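The case for the paper plate

I have run the game table at our library's family hour for three years, and in that time I have bought a lot of things meant to hold small pieces: felt-lined trays, a set of divided bins from Dukitz, and a wooden sorting board that cost more than the game it was for. The tray I would keep, if I could keep only one, is a plain white paper plate.

My reasons are practical. Small cubes on a bare table wander. A child leans in, a sleeve goes by, and a piece is under the radiator. A plate gives the pieces an edge to stay behind. The rim is low enough for a four-year-old to reach over and high enough to slow down anything that slides. White also helps. Dark green on white is easy to find, even for a grandparent who left the good glasses at home.

The sorting board does none of this well. Its wells are deep, and small fingers have to dig. It takes up half the table. When the hour is over, somebody has to wipe out every well, and that somebody is me.

Our setup now is a plate for the pieces in play and a dark container for the pieces that are finished. Players can see at a glance which is which.

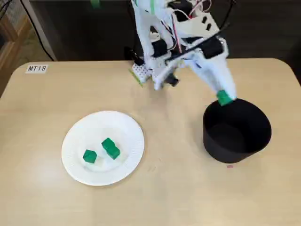

What the catalogs sell

The catalogs that reach our library would like us to believe that sorting needs equipment. The Tresham starter set has 236 parts, and a good share of them are trays for the other parts. I understand the appeal. A matched set looks serious, and a grant report likes a line for equipment. But children don't sort better because the tray has a brand on it. They sort better when there are few pieces out and plenty of room between them.

That is my other argument for the plate. It is small, so it limits you. Put 300 cubes in a bin and you get digging and throwing. Put three on a plate and you get a child who looks at them, picks one, and decides where it goes. I would start any beginner with three, and I would wait a good while before adding a fourth.
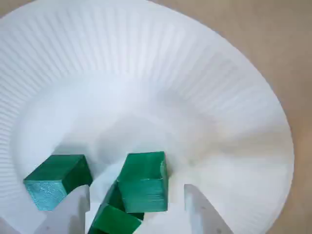 Seija Kokkonen disagrees with me on this. She wrote that a plate is fine for an afternoon but teaches children to treat their materials as trash, and that a solid tray, put away properly each time, is part of the lesson.

She has a point about putting things away, and I have changed one habit on account of it. We no longer throw the plates out after each session. A dry plate with nothing on it but cubes lasts for weeks, and the children stack them at the end. I still don't agree that weight makes an object worth respecting.

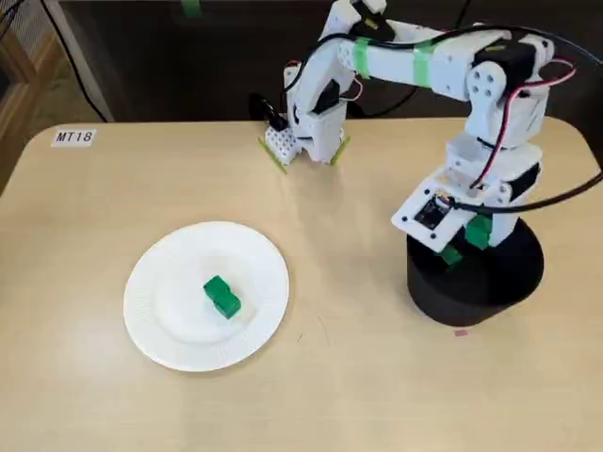
A pair of green cubes on the plate, with plenty of table to spare.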